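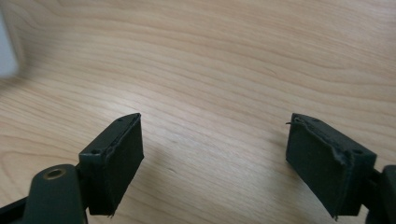
10/22/21

Second round on the hide glue vs. the Lindgren liquid glue, for the birch shelf samples. Zewditu Ejigu cut the test strips last week and left them stickered by the door, so they had the weekend and then some to settle.

Soaked the granules overnight, then brought the pot up to 145 F and held it there. The old thermostat overshoots - I set it at 130 and let it coast up. Skimmed once. Clamped 4 lap joints with the hot glue and the same again with the liquid, all on the same grain direction this time. In August we mixed directions and the numbers were no use.

Broke the August leftovers on the lever rig while waiting. Best one let go at around 1,866 pounds, and it tore wood along one side. The other side was bare glue, shiny, so the squeeze-out was uneven. Probably too much time between brushing and clamping.

To do:

- new brush, the Zivateck one sheds
- ask Zewditu whether the Kivgate clamps are coming back or if we buy more
- label the strips on the END, the faces get sanded
- leave everything clamped until Monday, no peeking

Pot is washed and upside down on the drainboard.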